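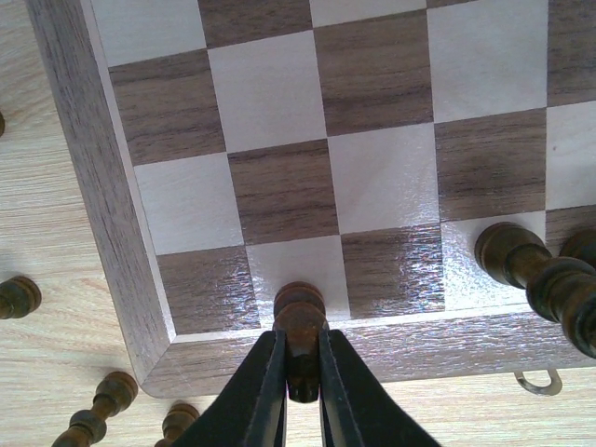

*Bancada 2, posto de xadrez: garra com peão, canto do tabuleiro.*

# Inspeção antes da sessão – Clube de Robótica Dernareck

Data: 15 de maio de 2024
Inspetora: Tegan Treloar
Operador: Keith Gilchrist
Projeto: braço que arruma peças de xadrez (fase 3, segundo o quadro; fase 2, segundo o braço)

## Zona de trabalho

- [x] Fita de limite no chão. Reposta. A anterior saiu agarrada a uma sapatilha.
- [x] Botão de emergência ao alcance do operador. Testado duas vezes, a segunda por prazer.
- [ ] Peças fora do tabuleiro arrumadas na caixa. Há peças escuras pousadas no tampo, à esquerda e junto ao canto. O Keith chama-lhe «reserva». Eu chamo-lhe obstáculos.
- [x] Gancho metálico junto à borda inferior do tabuleiro: confirmar folga antes de baixar o braço.

## Garra

- [x] Pontas dos dedos sem rebarbas.
- [x] Força limitada a 40 % no controlador Zikport.
- [x] Velocidade máxima de 75 mm/s. Houve um pedido para subir. Foi lido com atenção e recusado.
- [ ] Cabo do pulso preso com abraçadeira. Está preso com fita-cola, outra vez.

## Visão

- [ ] Reflexos no tabuleiro. Brilho forte em várias casas da fila de baixo e na moldura. A Jolene Tamihana vai experimentar um difusor; até lá, candeeiro da direita desligado.
- [x] Calibração guardada (ficheiro 1146). Não gravar por cima, por muito que apeteça.

## Pessoas

- [x] Óculos postos. Na cara – a testa não conta.
- [x] Cabelo apanhado, mangas justas.
- [ ] Registo de ciclos preenchido. A manutenção é aos 3000 e a última linha escrita é de novembro.

**Resultado:** aprovado com reservas, só em modo manual. O Jayson Tagle trata da abraçadeira e o Keith arruma as peças. Nova inspeção antes de ligar o modo automático.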